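Troremum Two-Arm Tabletop Station: Visitor Demonstrations

If you have been reading through our equipment pages and wondering what the tabletop station is really like to be near, the best thing we can suggest is to come and spend an hour with it. We hold open demonstrations at the Drellico workshop through February, and we keep the groups small so that everybody gets a good spot and plenty of time to ask things.

What you'll see is the station doing ordinary table work with ordinary kitchen things. We like cups and bowls for this (most visitors have handled a few thousand of them, so they know right away what a good grip looks like!). A big ribbed bowl in pale blue is a favorite, partly for its size next to the gripper and partly for that curved rim, which gives people a lot to talk about when they start planning their own tasks.

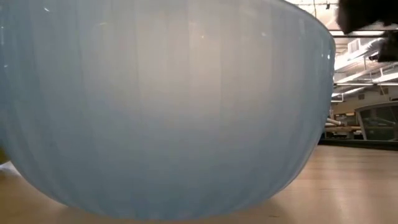 What comes with the station

The standard Troremum package has two black arms mounted on opposite sides of a black aluminum extrusion frame, with a wooden tabletop in the middle. Each arm has its own gripper, and a small green light at the wrist that you can spot from across the room. You also get the Hornetari control software, 3 practice routines to start from, and a printed setup guide that we rewrote last year after a lot of kind and very thorough feedback from customers.

Please do measure your doorways before ordering. The crated station weighs 130 pounds, and we would much prefer to talk about stairs with you ahead of time.

How a visit goes

Demonstrations start at 10:30 in the morning and take a little over an hour, with coffee first. We begin with one arm and a single cup, so you can get used to the pace of it, and then bring in the second arm and the bowls. The nested collapsible ones are good fun to plan around, with the smaller bowl sitting inside the larger and a little something resting at the bottom for a gripper to go after.
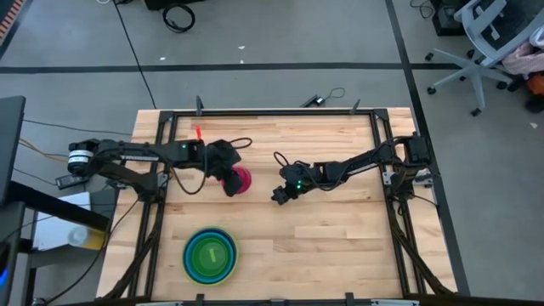
After that we open things up, and this is usually the part people write to us about later. You are welcome to bring an object from your own shop or classroom, as long as it fits comfortably in one hand, and we'll talk through how you might set up a task for it. We take up to 6 visitors at a time, and children are welcome with an adult.

Booking and orders

Visits are free. Use the Mansour booking form to choose a morning, and tell us in the notes if you'd like to talk about pricing while you're with us. Orders placed after a visit include 5 hours of phone support, to be used whenever you like during the first year.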